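Utham Releases Stomeo 2, Open Planning Software for Two-Handed Cloth Tasks

2021-07-14

Utham today released the second version of Stomeo, its planning and control software for two-armed manipulation of fabric. The release includes a new motion planner, a rewritten time alignment module and a set of command-line tools for checking recorded demonstrations before they are used for training.

Earlier versions planned each arm separately and resolved conflicts afterward. Stomeo 2 treats both grippers as a single system and sets their paths, opening widths and timing together. The change was made for household tasks such as making a bed, where two hands must often work far apart on the same piece of cloth.

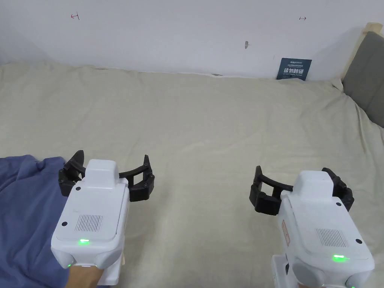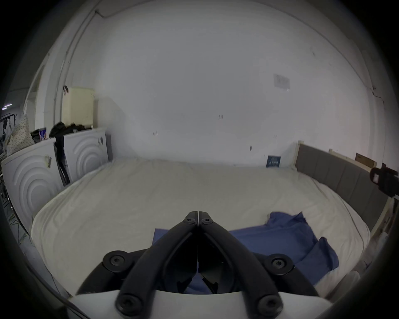 The perception module in Stomeo 2 now separates movable cloth from the surface under it before any grasp is proposed. Bedding was a weak point of the first version, which relied mainly on depth and often merged a thin item with the sheet beneath it. The new module combines depth with color and edge cues. A crumpled blue cloth on a pale, creased sheet, as seen from the single gripper in the second picture, is passed to the planner as its own region, with candidate grasp points along its folded edges. Views from the tool are matched with a wider view that covers both grippers, and the alignment module corrects clock drift between the two streams.

Utham tested the release on 404 demonstrations of bed and laundry tasks. The checking tools flagged 37 of them for timing faults or missing data – problems that had previously been found only during training.

"Most of our lost time came from recordings that looked complete and were not," said Manju Mishra, who leads the Stomeo project. "The tools now report those faults on the day the work is done."

The planner runs on the Nishad controller and in simulation. Support for the older Witwood controller will follow in August.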